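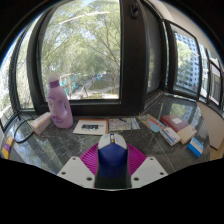
Plan de travail en marbre gris foncé, devant la fenêtre en arc

Ticket 356 – Appareil auditif Parnine, coupures côté droit
Ouvert par : Corina Eder
Pris en charge par : Kamran Minhas
Statut : résolu

Description du problème
L'appareil droit se coupe plusieurs fois par jour, surtout le matin. Deux bips, puis plus rien pendant quelques secondes. Le gauche fonctionne normalement. Même chose avec et sans le téléphone.

9 h 40 – K. Minhas
Bonjour Madame Eder. Pouvez-vous me donner la version affichée dans l'application Geten, menu Réglages, puis Mes appareils ? Les deux bips correspondent à une alerte de batterie faible.

10 h 15 – C. Eder
Version 10 à gauche. À droite, la ligne est vide. La batterie est indiquée pleine des deux côtés.

10 h 30 – K. Minhas
La dernière mise à jour ne s'est pas terminée à droite. Posez les deux appareils dans le chargeur, gardez le téléphone à côté et relancez-la. Cela peut prendre jusqu'à 10 minutes. N'ouvrez pas le couvercle pendant l'opération.

11 h 20 – C. Eder
Premier essai arrêté à la moitié. J'ai désactivé le Bluetooth de la tablette et recommencé. La version s'affiche maintenant des deux côtés.

11 h 35 – K. Minhas
Bien. Le réglage de votre audioprothésiste, Mme Belay, est conservé. Je laisse le ticket ouvert jusqu'à demain. Si le volume vous paraît différent, prenez rendez-vous avec elle.

Lendemain, 14 h 05 – C. Eder
Pas de coupure ce matin. Vous pouvez fermer.

14 h 10 – K. Minhas
Ticket clos. Copie transmise à Mme Belay.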